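Como oliar um tampo de madeira maciça sem estragar o fim de semana (nem o tampo)

Há quem compre uma mesa de madeira clara e a deixe como veio da loja, e há quem, ao terceiro círculo de copo, decida que agora é que vai ser. Este guia é para o segundo grupo, ao qual pertenço desde novembro, quando uma chávena de café deixou na minha mesa um anel tão perfeito que quase tive pena de o lixar.

Falo de óleo, e de óleo em madeira maciça. Se o vosso tampo é folheado, podem aproveitar a parte da limpeza e saltar a da lixa, a menos que tenham curiosidade em saber o que está por baixo da folha. Eu tive, numa cómoda. Era aglomerado.

O que é preciso

Óleo duro para interiores. Usei o Trilen incolor, que na lata promete "acabamento acetinado" e que, aplicado como manda a lata, dá um acabamento pegajoso. Já lá vamos.
Lixa de grão 120, 180 e 240.
Um taco de lixar. Os dedos não servem, fazem covas.
Panos de algodão sem pelo. Uma t-shirt velha serve, desde que não tenha estampado.
Aspirador, luvas, uma taça com água.
Um balde de metal com tampa para os panos usados. Não é decoração, ver mais abaixo.

Passo 1: limpar

Água morna com umas gotas de detergente neutro, pano bem torcido, sempre no sentido do veio. A gordura que ficar agora vai ser empurrada para dentro da madeira pela lixa, e depois aparece debaixo do óleo com a forma da mão de quem comeu frango. Deixar secar de um dia para o outro. Eu sei que parece seco ao fim de uma hora. Não está.

Passo 2: lixar

Começar com o grão 120 apenas se houver manchas a sério. Se a mesa só está baça, comecem no 180 e poupem uma tarde. Passadas longas, de ponta a ponta, no sentido das tábuas. A tentação é insistir em cima da mancha até ela desaparecer, e ela desaparece mesmo - fica uma cova no lugar dela, que se vê de qualquer cadeira.

Entre o 180 e o 240, passar um pano húmido por todo o tampo. A fibra levanta, a superfície fica áspera e uma pessoa julga que estragou tudo. Deixem secar e passem o 240 ao de leve. Quem salta esta parte fica com uma mesa que arrepia à primeira limpeza.

Acima de 240 não vale a pena. Comprei uma vez um conjunto Vaněk que ia até grãos absurdos, poli o tampo como se fosse um piano e o óleo recusou-se a entrar.

Passo 3: aspirar, e aspirar outra vez

Todo o tampo, as juntas, as arestas e o chão em volta. O pó do chão sobe assim que a lata abre, é uma lei qualquer.

Passo 4: a primeira demão

Mexer a lata (mexer, não agitar, por causa das bolhas). Deitar pouco óleo no pano e espalhar no sentido do veio até a madeira escurecer por igual. Algumas tábuas vão ficar mais escuras do que as vizinhas. É normal, são bocados diferentes de árvore, e nenhuma quantidade de óleo as vai pôr de acordo.

Esperar 20 minutos. Depois, com um pano limpo, retirar todo o excesso. Todo. Se o pano desliza, ainda há óleo a mais. A lata de Trilen fala em "deixar absorver", o que eu interpretei com generosidade e fui jantar. Quando voltei, tinha uma mesa que agarrava as folhas de papel. Para resolver isso, um pouco de óleo fresco amolece o que lá está e limpa-se tudo de uma vez, com força e algum arrependimento.

Passo 5: os panos

Os panos com óleo podem aquecer sozinhos e arder. Não é lenda. Molhem-nos bem em água e guardem-nos no balde com tampa, ou estendam-nos abertos lá fora, longe de tudo. Nunca amarrotados num saco do lixo dentro de casa.

Passo 6: a segunda demão

No dia seguinte, passagem muito leve com 240, aspirar e repetir o passo 4 com metade do óleo. Em tampos de cozinha pode haver terceira demão. Numa mesa de trabalho, duas chegam.

Quanto tempo até poder usar

Ao toque, um dia. Para pousar coisas leves, dois. Para água, copos e família, cerca de 6 dias, e sem toalhas de plástico por cima nesse período, que o óleo precisa de ar para curar.

Manutenção

Uma demão fina por ano, ou quando a água deixar de fazer gotas. Para o dia a dia uso o sabão da Ovlow, bem diluído, e um pano quase seco. Nada de produtos com "brilho" no nome.

As bases para copos continuam a ser recomendadas. Comprei um conjunto e está numa gaveta. 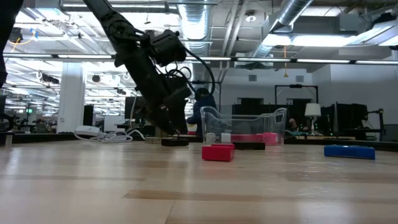 Quanto às arestas, que me ficaram para o fim também na mesa: uma passagem de 240 à mão, a quarenta e cinco graus, só para quebrar o canto vivo, antes da primeira demão. O óleo agarra melhor e as mangas da camisola agradecem.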